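Ticket: small rack, switch and lower chassis, rails do not match after move
Status: open, waiting for parts
Opened: 30/10/2025
Site: Iseo, second floor

Problem
After the move from the Zandel office we put the small open rack on the table to prepare it again. The switch is mounted on top and the black chassis is under it. When I tighten the right side of the chassis, the left side comes forward 2 mm and the screws of the switch become hard to turn. I did not want to use force.

What I checked
The screws are the ones from the old bag, marked Böttcher. They fit in the cage nuts without problem on the left rail. On the right rail, one nut was turning inside its square hole, so I changed it. No difference.

I took the chassis out and mounted only the switch. It sits straight. So I think the switch is good and the problem is the chassis or its brackets.

I measured the distance between the rails at the height of the switch and again near the base. It is not the same, but I measured with a soft tape and I don't trust it very much. I will repeat with a steel ruler.

Protection
I left bubble wrap under the rack because the table gets scratched very easily. Please do not remove it. When the rack is standing on it, it can sink a little on one side, and I asked myself if this makes the rails not parallel. I lifted the rack on the bare floor for a short test and the result was the same.

Update
Steel ruler arrived. The difference is real, but smaller than I wrote before. I loosened all the base screws, put the chassis in, and tightened from the bottom to the top. Better, but the last screw on the right is still not going in by hand.

Update
I wrote to Jukby for a new pair of brackets, and a bag of 14 cage nuts so we have spare ones. They answered that the brackets we have were changed in May to a different model and the old ones can be a little too wide. Waiting for delivery.

Until then, please do not connect the uplink and do not close this ticket. The patch cables are in the box with label 56.

Attachment:

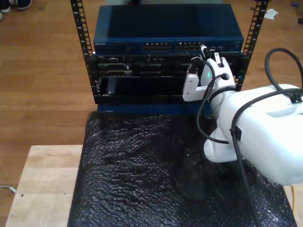

Rack on the table, NETGEAR switch on top, chassis below.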